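Cardboard under houseplants and raised beds - how thick?

Posport Garden Board > Soil and Beds

warkas_digger
Posted 2022-07-18
I'm putting in two new beds this fall over what is now lawn. Plan is to lay cardboard straight on the grass, wet it down, and put compost on top. My neighbor says one layer is plenty. A book I have says to overlap three deep. The area is 414 square feet so the difference matters to me, I have to collect all of it by car. What have people used?

trenuvside_tom
One layer of heavy box, overlapped at the seams by a hand's width. I did that in spring and the grass was gone in 22 weeks. The seams are where it fails. Grass finds any gap.

Hauksdóttir
One layer is not enough if you have quackgrass. I had it come through a single layer in a month. Two layers, with the second one laid crosswise, and at least 4 inches of compost over it. Pull all the tape first.

trenuvside_tom
I have quackgrass too and it didn't come through mine. Was yours thin stuff? Cereal box weight doesn't count.

Hauksdóttir
No, it was appliance boxes. Different soil, maybe. Mine is sandy and stays dry, so the cardboard didn't sit tight to the ground.

Preben Bjarnason
I wouldn't use cardboard at all. It sheds water when it dries out, and slugs live under it. I mow low, cover with a tarp until August and then dig. It's more work but you plant into real soil the first year.

warkas_digger
Digging is out for me, bad back. How do you deal with slugs if you do use cardboard?

Hauksdóttir
Keep the edges buried. I get most of mine where cardboard sticks out past the compost.

plotnine
The recycling place on the Warkasberg road will let you take flattened boxes if you ask at the gate. I got about 60 in one trip with the seats down. Skip anything shiny or with a wax coating. Plain brown is fine, and a little black printing never hurt anything here.

Preben Bjarnason
It still sheds water. Soak it before it goes down, at least.

warkas_digger
Thanks all. Going with two layers, soaked, edges buried. I'll cut the sheets to size indoors and carry them out on a day with no wind. Tom, if the quackgrass comes up I'll post it so you two can argue about it again.

trenuvside_tom
Fine by me. Put a fresh blade in before you start, a dull one tears the corners.
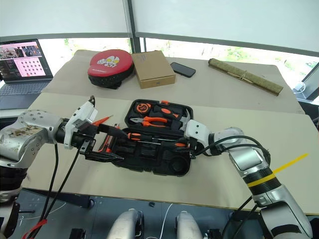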